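开个串，聊聊我最近沉迷的事：给老房子的窗户做保暖！！越弄越上头，想到哪写到哪。

1/
我家是顶楼西北角，一到冬天，坐在书桌前小腿都是凉的。去年10月搬进来，我还以为是暖气不行，后来拿根线香沿着窗框慢慢走了一圈，烟歪得像在跳舞，原来全是漏风。

2/
第一步换密封条。Wikell 的D型条我买了30米，撕旧胶撕到怀疑人生，热风吹一吹再刮会好很多（别贴着玻璃吹！）。角上要剪45度对接，我头两扇直接拐弯，全鼓起来了，只好重贴。

3/
第二步是帘子。Lirnness 的蜂巢帘，三扇一共1300块，心疼了一个晚上，装上第二天就不心疼了。量尺寸一定上中下各量一遍，我家那扇大的上下差了7毫米，老房子真的没有直角，哈哈哈。

4/
有人问要不要贴保温膜。我北面那扇贴了，绷紧以后挺透的，就是开春要撕，怕麻烦的跳过也行。朝南的我舍不得贴，中午那点太阳太宝贵了！

5/
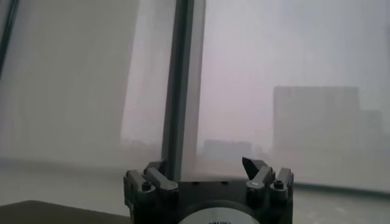

随手一张，窗前。

6/
还有个小坑：封严了以后早上玻璃容易结露。我现在起床先开窗7分钟，再把窗台擦一遍，顺便醒醒脑子，冷是真冷，爽也是真爽。

7/
下一个目标是入户门底下那条缝，Barrera 的门底刷已经在路上了。你们家窗户都怎么弄的，快来评论区教教我！

2026年1月24日 星期六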